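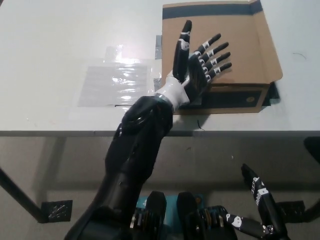
Figure 3. A black humanoid robotic hand against the corner of a brown cardboard box on a white tabletop.

4.2 Candidate selection in regional conservative parties

The preceding section dealt with the way small parties of the nationalist right present themselves to voters. We turn now to a less studied question: who decides which members stand for office. Party statutes are a poor guide. In the three parties examined in this paper, the written rules give the final word to a general congress, yet in each case the list of candidates was largely settled before the congress met.

The Drollum branch of the National Renewal Union offers the clearest case. Its congress opened on Sun 23 June with 2104 registered delegates, a large number for a party that held only six seats in the regional assembly. Delegates were handed a single list and asked to accept or reject it as a whole. Two amendments were put forward from the floor, both by delegates from the rural districts, and both were ruled out of order under a clause added to the standing orders the previous winter. The list then passed by a show of hands – no tally was entered in the minutes.

Events in Casalov followed a different path. There the party had split over its ties to like-minded movements abroad, and the two wings held separate meetings in July. The older wing, which controlled the office and the membership records, chose its candidates through the district chairs. The younger wing held an open vote, but limited it to members who had paid dues for three years or more. This rule shut out most of the people who had joined during the housing protests, and many of them did not take part in the campaign that followed.

In Petrenko, the third district, local donors played a larger role than in either of the others. Former officials interviewed for this study described meetings at which places near the top of the list were discussed together with campaign funding. We were unable to confirm these accounts from written records, and we treat them with caution. The published list did, however, include several persons with no earlier record of party work, and the district newsletter introduced them to members only after the deadline for objections had passed.

These cases differ from the pattern found in larger conservative parties, where rival factions often bargain in public and losing candidates keep some influence. In the parties studied here, members who lost a place on the list tended to leave altogether. Section 4.3 follows these members and considers how many of them later joined competing lists – a question on which the membership records are incomplete.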